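Odex Counter Service Package: Gallery
Dlamini Automation, product pages

The Odex package adds counter clearing to the Caro arm. It consists of a two-finger gripper, a wrist camera, a head camera, the Pullari control software and a site setup visit. The package is sold for serviced rooms, staff kitchens and similar places where a fixed counter has to be returned to a known layout between users. Order number 3409 covers the complete set. The arm is quoted separately.

The gallery was put together by Karabo Fourie, applications, at a counter built into an alcove. Mixed items of the usual kind were used: bottles, mugs, a tissue box, a tray with packets, a kettle, loose paper and a striped towel. The pictures are grouped by subject and can be read in any order. Specifications are given next to the subject they concern, and full tables are in the data sheet.

1. Fingers at the counter edge

Both fingers are closed, with the tips just above the front edge of the top. The wrist camera sees the fingers at all times, which lets Pullari check the finger position against the commanded value before every approach. The long openings through the fingers reduce weight and leave more of the background visible to the camera. The towel is to the right of the two bottles, and a soft item this close to upright ones is the normal case for the planner. It treats the bottles as obstacles until the towel has been assigned a grasp point.

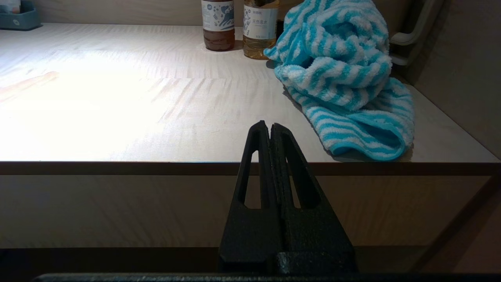
2. Reference view from the head camera

The head camera supplies the overall layout. The wrist camera takes over when the tool is close to the target. A head view without the arm in it is recorded at setup and can be recorded again at any time from the Pullari menu under Layout, Capture. The operator marks which items stay, which are to be moved and which are to be ignored.

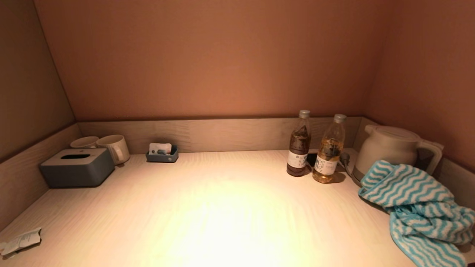 Layouts are stored by location and can be copied between rooms with the same counter. Each marked item has a class (rigid, soft, paper, liquid container) and a clearance. Clearance is set by class by default and can be changed for a single item. Soft items that overlap a rigid one need the most attention here. With the towel draped over the front of the kettle as it is above, the two should be marked separately, and the kettle set to Stay. Pullari then limits pull force on the towel and selects a direction away from the kettle. The default direction is toward the front edge of the counter. If the power cord is within the clearance of the grasp, as can happen with a kettle, the step is held and a confirmation is requested.

Powered appliances are outside the scope of the package. Odex does not lift, fill or switch on a kettle, and the class list has no entry for one other than Stay.

3. Paper

Loose paper is the class with the most settings. Receipts and wrappers curl, lie flat at one corner and stand up at another, and the best grasp is usually on a raised fold. The approach height is taken from the counter plane measured at setup, so the counter plane must be measured again if the arm base has been moved. Speed near the surface is reduced automatically. A crumpled receipt such as the one on the left of the top gives a usable grasp point in most orientations, with the tips closing across the fold.

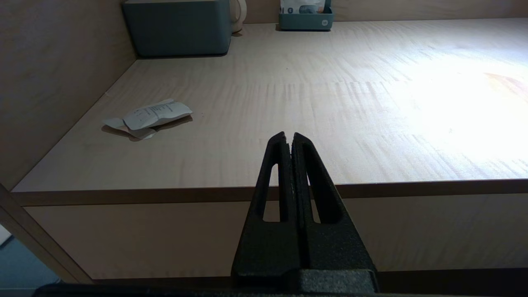

Flat paper is harder. A sheet lying fully against the surface has no edge for the tips to get under, and the standard routine slides it to the front edge and takes it there. This needs a free path. If no free path exists, the item is logged as left in place and the sequence continues. The routine is off by default on counters with a raised front lip.

The destination for paper is set by the customer. A bin with an open top works best. It should be fixed in place, inside the 700 mm working radius and clear of the cable route. Bins with a swing lid are not supported. Customers who need printed paper kept for review can set the destination to a tray, in which case pieces are placed next to one another until the tray area is full.

Strong light on a pale top lowers contrast at the edge of white paper. Pullari adjusts exposure by region and will normally cope with it. Where a lamp is directly overhead, we recommend a diffuser or a second capture with the lamp at the level used during operation. The layout should be captured under working light in every case.

4. Towel handling

Cloth has no fixed shape, so the grasp is planned on the upper folds and checked after closing. The check uses finger position and motor current. A value outside the expected band opens the fingers, raises the tool and starts a second attempt from a new wrist image. The number of attempts is set by the customer. After the last attempt the towel is logged and left.
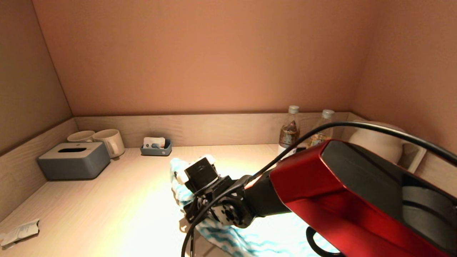

Contact force on soft items is limited in two ways. The downward limit is set in Pullari, and the arm has its own limit in the controller, which the package cannot raise. Both apply when the gripper presses down on a bunched towel, and the lower of the two is used. The planner also keeps the forearm away from upright items during the approach. With the bottles standing behind the gripper, the approach comes in from the front right and the lift goes straight up before any sideways move. Cable length matters for the same reason. The cable loop over the red housing has to be long enough for full wrist rotation, but a loop that is too long will hang in the head camera's view and can hide an item at the back of the counter. The setup engineer sets the length on site and clips it.

Washcloths and hand towels are supported. Bath towels can be grasped and dragged but are too large for the standard transfer to a hamper. A separate routine for large cloth is in test and is not included in the package.

Payload and limits

Payload at the gripper is up to 5 kg with the Caro arm in the standard mounting position. The software limit is lower for liquid containers, which are kept upright during transfer. Open cups holding liquid are not supported. Mugs are taken by the body and never by the handle.

Counter material is not critical. Wood-grain, painted and stone tops have all been used. Mirror-finish tops require the matte calibration card supplied in the box.

Installation

Setup takes 60 minutes for one counter when power and network are already in place. This includes mounting the gripper, measuring the counter plane, capturing one layout and running the acceptance sequence with the customer's own items. Additional counters are quoted per location.

The following should be ready before the visit:
Power outlet within reach of the arm base
Wired network connection
Counter in its normal state, with the items that are to stay in position
Paper and cloth destinations, fixed
One person who can approve the layout

Maintenance

Wipe the fingers with a dry cloth. Solvents damage the textured surface. Check the finger screws monthly and after any collision stop. The wrist camera window is a replaceable part and should be changed when scratched.

Contact

Questions on layouts and item classes go to Karabo Fourie. Quotes, lead times and the loan program are handled by Kamarul Pattinasarany. Please include the counter depth and a photograph taken from standing height. Larger copies of the pictures are available on request for use in tenders.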